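Kasten Wall Panels, patchwork weave
By Rafail Zervas

Kasten is our favorite thing in the workshop at the moment, and we've had it up in one form or another since December. It's a wall panel with the look of an old patchwork rug, in blocks of teal, navy, cream, tan and plum, and it makes a small enclosed space feel like somewhere you'd want to spend the afternoon.

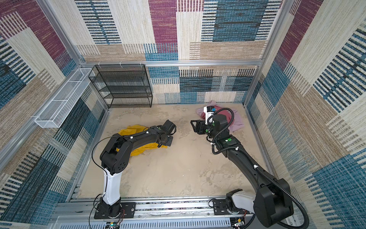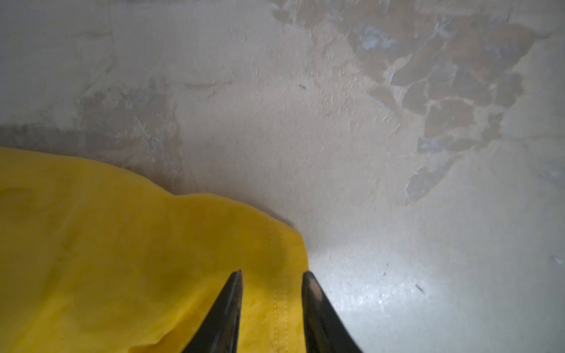
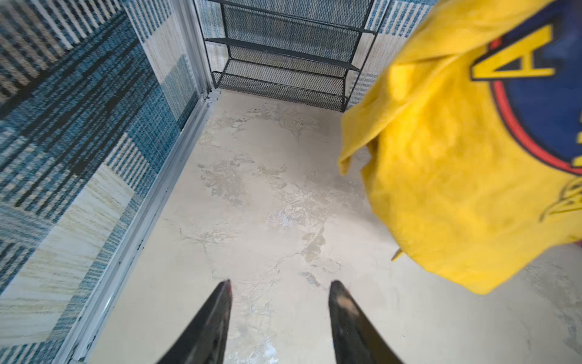

Kasten started with a rug. Tassanee Srithong had one from her grandmother's house, stripes running one way in one block and the other way in the next, and she drew the first repeat from it on the back of a delivery note (we still have it!). What we love is how differently it behaves as your eye moves around. Higher up near the corner, the stripes on the left wall are bold and dark, and then lower down you get cream and pale blue with only thin teal lines running through. Set it against a plain floor, like the mottled pale one in the corner with the black mesh rack, and the pattern does all the work. A strong solid color is lovely with it too. That yellow cloth would look loud in most rooms, and next to the teal it just looks cheerful.

Panels are 700 mm wide and go into aluminum rails, so you can build one wall, or three, or box in a whole corner. A silver rail along the bottom gives you a clean line against the floor and keeps the panel edge out of the way of the broom. It does pick up smudges. A damp cloth takes care of most of them, and we've stopped worrying about the rest.

Shelving is up to you. We like black wire mesh because you can still see the pattern behind it, and a long white mesh basket mounted at the side is handy for small stuff. Neither is included with the panels. If you're hanging anything on the rails, light clips are fine, but please talk to us first about heavier loads.

Sizes: Flotley (low) and Steteten (full height). Both come in the same colors and can be mixed on one wall.
Panel thickness: 21 mm
Price: $59 per Flotley panel; ask us about Steteten, as it depends on how far we have to ship
Cleaning: vacuum with the soft brush, blot spills, no bleach

No two layouts come out alike. If you want plum at the top, or you'd like the dark stripes kept away from a doorway, send a sketch with your order and Tassanee will work out which panel goes where. She really does enjoy it, so don't be shy about asking for a second version.

Durnia Interiors | Contact | Shipping and returns | © Durnia, all rights reserved | Back to top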